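Flurnley Paints - Frequently Asked Questions

Last updated 25/03/2022

How many colours do you make?
We have 117 colours in the standard range, and all of them come in matt, eggshell and gloss. The masonry range is smaller and is listed on its own page.

Can I buy a sample first?
Yes. Sample pots are sold online and at both shops, in Hutchins Street and Kirkdale. Two coats on a piece of lining paper will give you a fair idea of the colour. Move the paper round the room during the day and look at it again with the lamps on.

Do you match colours?
We do, at the Kirkdale shop only. Bring in something flat and at least the size of a matchbox. Fabric can be matched but the result is less exact. Ask for Farhad Hosseinzadeh, or leave the item at the counter and we will ring you when it is ready. Matched paint cannot be returned.

Do I need a primer?
On bare plaster, use a mist coat of our white matt thinned with water. On bare wood, use Flomeck primer. Walls that have been painted before only need a wash and a light sand, unless you are going from a very pale colour to a very dark one - then a grey undercoat will save you a coat.

How long between coats?
Four hours for matt, six for eggshell and overnight for gloss. Allow longer in a cold room.

What does delivery cost?
It is free on orders over £200. Below that we charge £11. Orders to the islands are priced separately, so please email before you pay.

Can I collect instead?
Yes, from either shop. We will text you when the order has been packed.

Will a dark colour make a small room look smaller?
Sometimes, though people often mind it less than they expected.

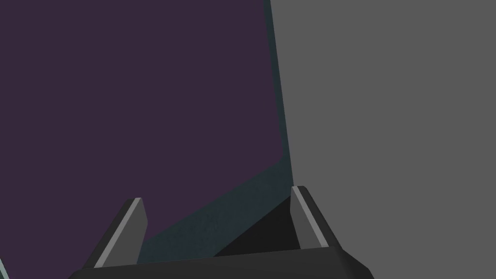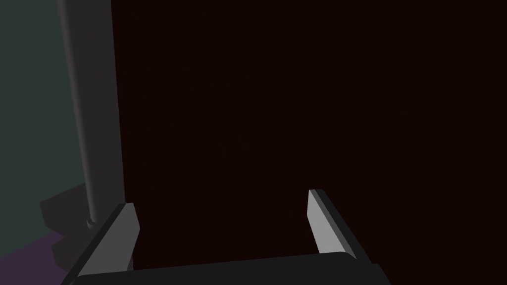
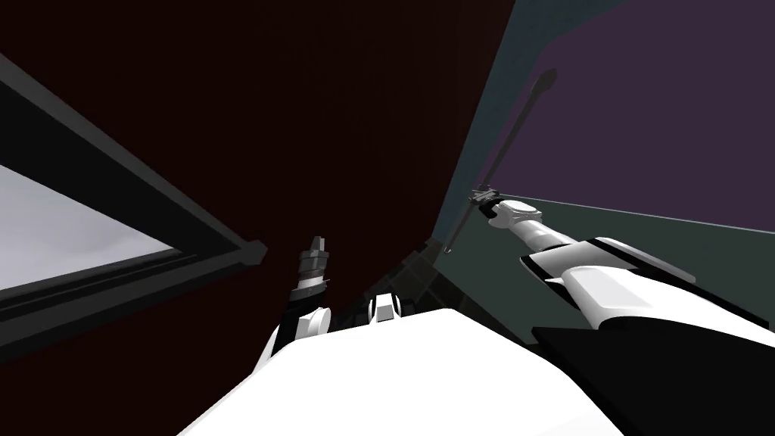 Dark paint changes more with the light than pale paint does, so try it on the wall furthest from the window as well as the one beside it. Matt hides bumps in old plaster but marks more easily. If you want two dark colours together, keep one of them to a narrow area such as the skirting or a door frame. The deep plum in the first picture has a dark teal-grey strip along its edge, and a pairing like that would suit a hall or a small study.

Homa Bakhtiari gives colour advice by phone for customers who are stuck between shades. Book through the contact page and have your room measurements to hand. There is no charge for the first call. Bookings are closed for the last two weeks of July.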